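Household robot arms still slow at everyday chores, Oltine trial finds

2021-03-07

A robot arm that can fold a towel, sort flatware and wipe down a counter is still some way from being useful in most homes or stores, according to results released by Oltine, a small automation company based in Balby.

The company tested its Sondamis control software on 13 everyday chores, first in simulation and then on real arms in a rented storefront. The list included stacking bowls, putting cans on a shelf, closing drawers and clearing a table after a meal. Each chore was run 111 times in simulation. The arm was counted as successful only if it finished without help and without dropping anything.

It passed that test reliably on 2 of the chores: closing a drawer and pushing a box to the back of a shelf. The rest were mixed. Clearing a table went well when the dishes were spread out and badly when they were stacked or touching. Towel folding was the weakest of all.

"People see a short clip of an arm picking up a cup and think the dishes are done," said Teodora Ivanov, who led the trial. "Picking up the cup is the easy part. Then there is the fork under the napkin, and the glass that is still half full." 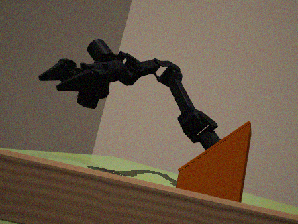
Most of the work so far has been done in simulation, where a failed attempt costs nothing and can be repeated overnight. Ivanov said the software does better there than it does in the storefront. Real shelves are uneven and packaging bends, and a can that has been dented will roll in ways the simulated one never did. One shelf-stocking routine that ran cleanly on the computer had to be rewritten after the real arm kept catching the price rail.

Speed is the other problem. In the storefront, the arm took 107 seconds to put a single bag of rice on a shelf and straighten it. A stock clerk watching the test did the same job in a few seconds while holding a phone.

Kekeli Sulemana, operations manager at Sperling, a grocery chain that let Oltine borrow shelving and products for the tests, said she would not put the arm on a sales floor yet. She is more interested in night work, when there are no customers in the aisles and a slow machine is less of a problem.

"If it can face up the canned goods by morning, I don't care if it takes six hours," Sulemana said. "But it has to do it without someone standing next to it, and right now someone has to stand next to it."

Oltine has not set a price for the system and has no plans to sell a home version. The company said it will run a second round of tests in May with a softer grip and a shorter list of chores. Towels have been taken off the list for now – spills and loose produce will stay on it.

Sperling has agreed to provide shelving again for the May tests but has not committed to buying any equipment.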